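Ticket: Wireless clients lose connection on second floor, Wandden building
Status: Pending customer
Priority: Normal
Opened by: Iida Lehtinen
Product: Plusard ceiling access points, Kolletti controller
Last updated: March 8, 2026

Problem description

Laptops on the second floor drop off the staff network and reconnect after 20 seconds. Signal strength shown on the client is good before and after the drop. Wired machines on the same switch are not affected. The guest network is on the same access points and shows the same drops, but fewer people use it and fewer people complain. First reports came in February, after the controller was moved to the new host. Phones seem to recover faster than laptops, or their users don't notice.

Already tried by the customer before opening: reboot of both access points, reboot of the switch, driver update on one laptop. No change.

Environment

Controller: Kolletti, current stable release, running as a virtual machine
Access points: two Plusard units, ceiling mounted, one at each end of the corridor
Switch: Sjöberg, PoE, managed
Authentication: WPA2 Enterprise, RADIUS on the same host as the controller
Address assignment: DHCP from the firewall, separate scope per network

Log

Entry 1. Support
Please export the controller event log for a period that includes at least one drop, and note the client MAC address. Also send the radio settings page for both access points. Do not change channel settings until we have seen the export.

Entry 2. Customer
Export attached. Client is my own laptop. Both radios are set to automatic channel and automatic power. Channel width on 5 GHz is 80 MHz, which I believe is the default.

Entry 3. Support
The export shows deauthentication events with reason code 2 (previous authentication no longer valid). This is not a radio problem in the first instance. The client is being asked to authenticate again, the RADIUS request goes out, and the reply arrives late or not at all. The access point retries and the second attempt succeeds.

Check the following on the controller host:
RADIUS timeout and retry count
Session timeout sent in the Access-Accept
System clock, compared with the firewall

Entry 4. Customer
Timeout is 5 seconds, retries 3. Session timeout is 3600. The controller clock is 70 seconds behind the firewall. NTP is configured, but the server name in the field is the old one and does not resolve.

Entry 5. Support
Correct the NTP server first. The clock offset should not cause the RADIUS delay by itself, but it makes the two logs impossible to line up and it has to be fixed anyway. The unresolvable name suggests that the DNS settings were carried over from the old host too. If the RADIUS service does a reverse lookup for each request against a DNS server that no longer exists, that would account for the delay.

Entry 6. Customer
Confirmed. The primary DNS entry on the controller pointed to the decommissioned server. Changed to the firewall address. NTP corrected, offset is now zero. RADIUS service restarted. I will watch it.

Entry 7. Customer
Drops on the staff and guest networks have stopped in the offices. One location is still bad: the corner room at the east end. Clients there stay associated but throughput is poor and roaming happens back and forth between the two access points. The controller shows 11 roams in one hour for a laptop that was not moved.

Entry 8. Support
Treat this as a separate issue. A stationary client that roams this often usually sees both access points at nearly the same level, neither of them strong. Automatic power makes it worse by adjusting one radio after the other.

Steps, in this order:

1. Set 5 GHz channel width to 40 MHz on both units. Fix the channels, one in the lower band and one in the upper.

2. Set transmit power to medium on both units. Leave it for a full working day before judging the result.

3. Repeat the signal reading at table height with the door closed. Record RSSI for both access points, not only the associated one.

4. If both readings are below -67 dBm, plan for a third access point in the room. Wall mounting is acceptable for this model. Customer's reply: gray wall behind the black table, faint scuffs on the surface, bracket to go above table level.

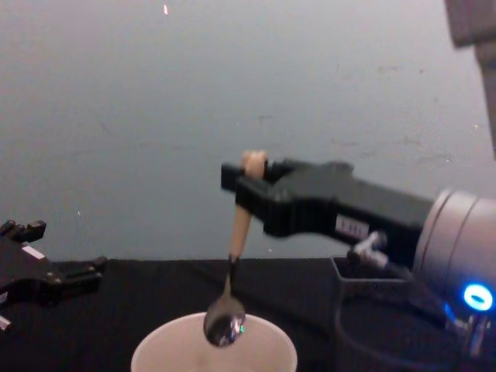

5. Confirm what the wall is made of before ordering the bracket. The standard kit has plugs for masonry only. For drywall, order the toggle kit separately.

6. Check the remaining PoE budget on the switch. The figure is on the port overview page, bottom line.

Entry 9. Customer
Steps 1 and 2 done. Roaming has gone down. Readings for step 3 to follow. Wall material unknown, I have asked the building office for the drawings.

Entry 10. Support
Noted. Ticket set to pending customer. The DNS and RADIUS part is marked as resolved. Please put the readings for step 3 in this ticket and do not open a new one.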